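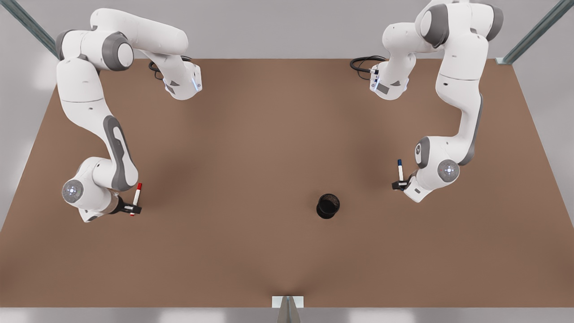
Charbonneau Hall: Frequently Asked Questions for Exhibitors
Exhibitors at the Clundow Stationery Fair receive one table and two chairs per booking. Setup begins at 7:30 a.m., and tables must be ready for visitors by 9:00. Items for visitors to try, such as marker pens, may be set out on the tabletop, and a small black cup like the one between the two pens is a suitable holder.

May I share a table?
Yes. Two exhibitors may share a table if both names appear on the booking form.

What is the deadline for cancellation?
Written notice must reach the fair office 30 days before opening. Later cancellations are not refunded.

Is electricity provided?
Power is available at 13 tables along the north wall – please request one when booking.

May I sell ink?
Bottled ink may be sold sealed. Open bottles are not permitted in the hall.

Whom should I contact?
Write to Minoru Hosoda, Exhibitor Services. Replies are sent on weekdays.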